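Last updated: November

Okay friends, a few of you asked about the dried orange slices after I mentioned them last week, so settle in, because I have a lot of feelings about citrus and no ability to keep things brief. Thread!

First, the oranges. I buy the plain navel kind, nothing fancy, from the produce stand on Gallach (the one with the green awning, if you know Darnbridge at all). You want them firm. A soft orange tastes wonderful and slices like a wet sponge.

Slice them as evenly as you can stand to. Mine are never perfect and I've stopped fretting over it, but the very thin ones brown before the thick ones have even thought about drying, so I pull those early and eat them standing up.

Now the tray. I used to fuss with racks and parchment and I'm done with all that. A rectangular foil tray holds the slices beautifully while you're getting set up, and you can line them up in a tight row so they don't slide all over the place.

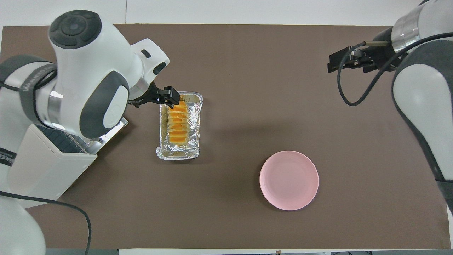 Orange slices lined up in their foil tray, pink plate at the ready.

One thing I should say, because somebody will ask! A row like that is for keeping them tidy. When it's time for the heat, spread them out flat in a single layer, otherwise the middles stay sticky and you'll be very sad come tree-trimming time.

The mat is my other soapbox. Citrus juice gets everywhere, it creeps under things, and my white tabletop used to be a mess by the end of an afternoon. A great big brown mat over nearly the whole thing has saved me so much wiping. It has a crease on one side that will not lie flat no matter what I do (I've tried books, I've tried rolling it backwards, I've tried asking nicely).

And yes, a toaster oven! I know people swear by the big oven, and my sister-in-law has one of those Emska dehydrators and loves it to pieces, but for a small batch I don't want to heat up the whole house. 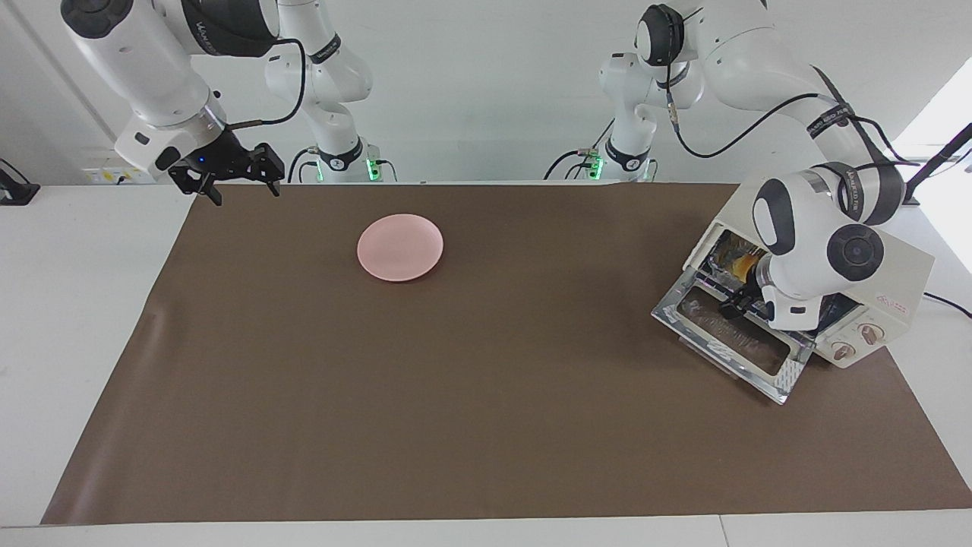
I go low and slow, 80 Celsius on the dial, and I flip the slices every time I remember, which ends up being whenever I walk past for more coffee. Give them the whole afternoon. They're ready when they feel leathery and don't leave your fingers tacky. If yours won't go that low, use the lowest setting it has and check on them a lot more often.

Let them cool on a plate before you string them or jar them up. Warm slices in a closed jar will fog the glass, and then you get mold, and I have cried over that jar so please learn from me.

I made 2 batches this time, one for garland and one for tea. A slice in a mug of black tea with a little honey is just the coziest thing. Going to try lemons next, will report back!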